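16/05/2022

Back at the Lernico workshop for most of today. I have been keeping these notes because Mabli asked me in the autumn whether I thought a machine could do our strip-down bench yet, and I said I'd write down what I saw before giving her an answer.

The job is the same one our people do. Old office computers come in, the side comes off, the drives come out and are logged, and the shell goes on to metals. We have 2,357 on the books waiting. A good person on the bench gets through a case in 9 minutes, and that includes the cursing.

Cables first. A data plug has a little latch and you have to press it before you pull, in a gap meant for a child's fingers. The arm gets its two tips down among the leads near the blue plug at the back of the drive. Iestyn says getting there is most of the battle. I'm not sure I agree. Getting there is where I start my part of the job too, and it's the bit I can do while talking.

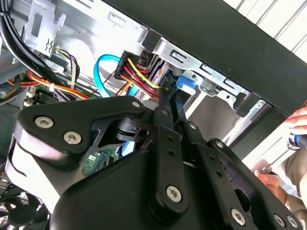 Mid-morning

Busisiwe ran it from the laptop and I sat on the stool with my tea. It is slow. I knew that, but I had forgotten how slow until I was watching it with nothing in my own hands. It moves in, stops, thinks, moves a hair to the left. Aoun, the program they are using this month, is meant to be better with shiny metal than the last one. Berwyn says the old one used to lose its way near heatsinks.

What I will say for it is that it doesn't get bored. By the third hour of drive pulling I'm careless, and I have the scar on my thumb from a case edge to prove it.

We talked about the caddies for a while. They have a blue handle and a person sees the colour and knows what to grab. I would have thought that made it an easy one for a machine as well. Welington said colour helps with finding the handle but tells it nothing about how hard to pull, and some of ours are stiff from years of dust.
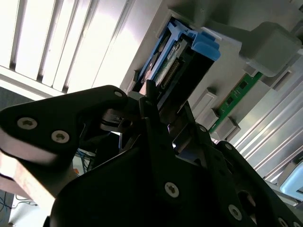

Fingertip lined up in front of the drive caddy, memory and heatsink to the right.

Lunch was egg sandwiches from the bakery. Berwyn wanted to talk about dishwashers. His view is that the dishwasher is the only household robot that ever worked, and it worked by making us do the hard part, loading the thing. I told him a washing machine counts as well. We left it there.

My own test for a home machine is the cupboard under the sink. If it can get the spare sponge out from behind the bleach without knocking everything over, I'll buy one. A computer case is a bit like that cupboard, only with more wires. Nothing is where you'd put it, and what you want is behind what you don't.

Things I wrote on the back of the job sheet for Mabli:

1. It needs the cover off before it can start. A person still does that.

2. Loose wires are the worst of it. The power leads flop across the middle and no two cases have them lying the same way. We cable-tie some, but a tie only holds one part of the bundle and the rest goes where it likes.
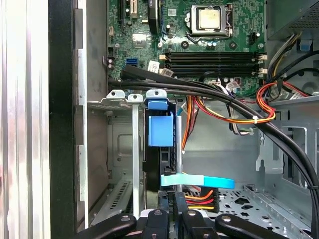
3. It can't feel the click. I know a latch has let go by my fingertip well before I see anything move. Busisiwe says there is a sensor coming for that, made by Navus, but it has been coming since I started.

4. Cost. I didn't ask and they didn't say.

After lunch we stayed on the drive end of things, where the power plug and the blue data cable sit close together. I asked how it knows which one to take first. Welington said that for now it does what it was shown. So somebody's habits are in there, and I suspect they are Iestyn's, as he always goes for the data side before the power.
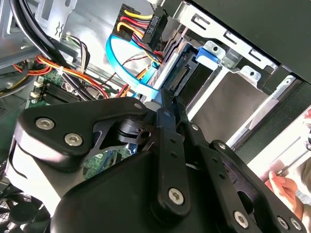
I go the other way round, power first, and have done for years. Neither is wrong. But it made me think that if we put one on the bench we would have to agree among ourselves how the job is done, and we have never managed that with six people and a kettle.

So, my answer for Mabli. Not yet for the whole bench. Maybe for one step, on one model of case, with a person beside it. I'd sooner have it carry the full crates to the scale, to be frank, as that is what hurts my back, and a trolley with a motor would do it.

Home by 6. Did the dishes by hand.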